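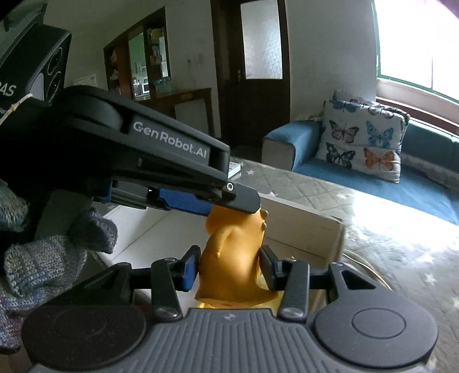 **Platura Museum of Everyday Things — Department of Learning and Young Visitors**

# Why Do People Make Tiny Figures?

*Reading level: ages 8 to 11*

Look along a shelf at home, at school or in a shop window, and you may find a figure small enough to fit in your hand. It may be a person, an animal, or a round little character from a story. A small statue of this kind is called a figurine. People have made figurines for many thousands of years, and they are still making them today.

## Very old figures

Some of the oldest figurines ever found were carved from the tusks of mammoths during the last Ice Age. Others were shaped from clay and hardened in a fire. The people who made them did not leave any writing, so historians cannot be certain what the figures were for. Some may have been used in ceremonies. Some may have been toys.

In ancient Egypt, small figures called *shabtis* were placed in tombs. Egyptians believed that these figures would do work for the dead person in the next life. A figure might hold a tool for digging, ready for a day in the fields.

In ancient Greece, potters pressed wet clay into molds. A mold is a hollow shape that can be used again and again. With a mold, a workshop could make many figures that looked nearly the same, and more families could own one.

## What are figurines made of?

Almost any solid material can be used. The most common are:

- **Clay.** It is soft when wet and becomes hard when it is baked in an oven called a kiln.
- **Wood.** It is carved with knives and chisels, then often painted.
- **Metal.** It is melted and poured into a mold. Bronze has been used in this way for more than 3,000 years.
- **Glass.** It is shaped while it is very hot and must be cooled slowly so that it does not crack.
- **Porcelain.** It is a fine, pale kind of pottery that was first made in China.
- **Plastic and resin.** These are modern materials. They are light and can be made in any color.

## Why are some figures shiny?

A shiny surface is smooth. When light reaches a smooth surface, most of it bounces off in the same direction, and we see a bright spot called a highlight. When light reaches a rough surface, it scatters in many directions, and the surface looks dull.

Potters make clay shiny with a **glaze**. Glaze is a mixture of water and finely ground minerals. It is brushed onto the clay, or the clay is dipped into it. In the kiln the glaze melts and turns into a thin layer of glass.

Metal is polished by rubbing, and wood may be covered with varnish. A golden color does not always mean that a figure contains gold. Yellow paint, brass and colored plastic can all look golden. Real gold may be beaten into sheets thinner than paper, called gold leaf, and laid over another material.

## Figurines in our collection

The museum looks after 857 figurines. Many came from the Kushnir family, who ran a toy shop in the town of Uleck and kept one of everything they sold. The smallest is a glass mouse. The most popular with visitors is a wooden bear with a missing ear — it stands in Gallery 4, beside the stairs.

Oksana Demchenko is the curator of small objects. A curator is a person who studies a collection and decides how it should be shown. She records the material, the height and the condition of each figure. Zakhar Nazarenko is the conservator. He cleans and repairs the figures, often with a soft brush and a very small amount of water. Some repairs take a whole month.

## Make your own

You will need air-drying clay, a cup of water, a craft stick and some paint. Please ask an adult before you begin.

1. Roll a piece of clay into a ball for the body. Press it gently on the table so that the bottom is flat.
2. Roll a smaller ball for the head.
3. Scratch both pieces where they will join and add a drop of water. Potters call this *scoring*.
4. Press the pieces together and smooth the join with a damp finger.
5. Add arms, ears or a tail. Short, thick parts are stronger than long, thin ones.
6. Leave your figure to dry for 2 days, turning it over once.
7. Paint it. When the paint is dry, an adult may help you add a coat of clear varnish.

## Words to remember

**Figurine** — a small statue.
**Glaze** — a glassy coating on pottery.
**Kiln** — a very hot oven for baking clay.
**Mold** — a hollow shape used to form an object.

Young visitors may bring a finished figure to the Fitis Room during August, where it will be given a label and a place on the visitors' shelf until the end of the month.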